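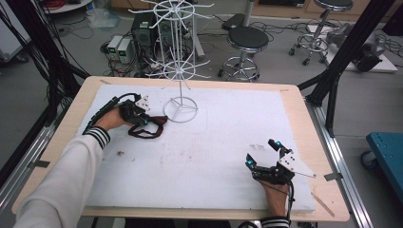 A kid in my reading group asked me why anyone would get letters at a house they don't live in. Isn't that kind of sneaky? I loved that question!

It's usually not sneaky at all. Say a family lives on a sailboat. The mail carrier can't chase them across the ocean (I'd pay to see that, though). So they sign up with a mail forwarding company. I use one called Zostgate when I travel, and they give me my very own number, 1116, which goes on every letter, right under my name.

So what happens when my aunt sends me a birthday card? First it goes to Zostgate's building, where there's a wall of 700 little slots. Somebody reads my number and pops the card into my slot. Then I get a message saying "You've got mail!" and I tell them where I am. Last September that was a tiny town called Grirkov, and the card took 19 days to reach me. It had a squashed cookie in it. I ate it anyway!

Can they open your letters? Only if you say yes. Some people ask them to open the boring ones, like bills, and scan the pages so they can read them on a screen. I let them do bills. Birthday cards stay shut until I get my hands on them.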